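Subject: Re: [kekthorpe-dogs] Boarding over the long weekend in May

> Has anyone used the new kennels out past the Rebane turnoff? We have two
> older spaniels and one of them is on a tablet with breakfast. The place we
> used to go to has stopped taking dogs over ten. We'd also like to know
> whether they let siblings share a run.

We boarded ours there for 7 nights last winter. It's called Ravard and it has taken over the old nursery site on the left after the bridge. They do take older dogs, but they want a vet letter for any dog on daily medication. Ours cost us nothing because the clinic emailed it through, so ask yours first.

Siblings can share. They put ours in one of the double runs at the quiet end, away from the gate. You have to ask for those when you book, and there are only a few of them. Bookings go through Skedus, the same site the groomer in town uses. If you already have a login, your vaccination records carry over. If it won't take your postal code, try it without the space.

Bring your own food. They'll feed theirs if you run out, but both of our dogs have touchy stomachs and I didn't want to change anything. I pack each meal in its own bag with the name and the day on it, and the tablets go in a separate envelope. Everything travels in one plastic tote with the bowls and an old towel.

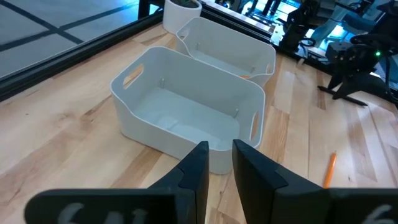
*The white tote in front, empty.*

Drop-off is between 8 and 10 in the morning and they're fairly strict about it. Pickup is any time before 5. After that you're charged for another night.

The dogs came home tired and a bit hoarse, but they were clean and had eaten everything. The yard is gravel near the building and grass farther back, so check paws if yours are tender. One other thing — the heating in the older block is on the cool side, and I'd send a coat for a thin-skinned dog. Spaniels should be fine.

I have a spare raised feeder if your older one has trouble bending down. It's been sitting in the garage, colour a bit faded, and you're welcome to it. Email me off the list and I'll leave it on the porch.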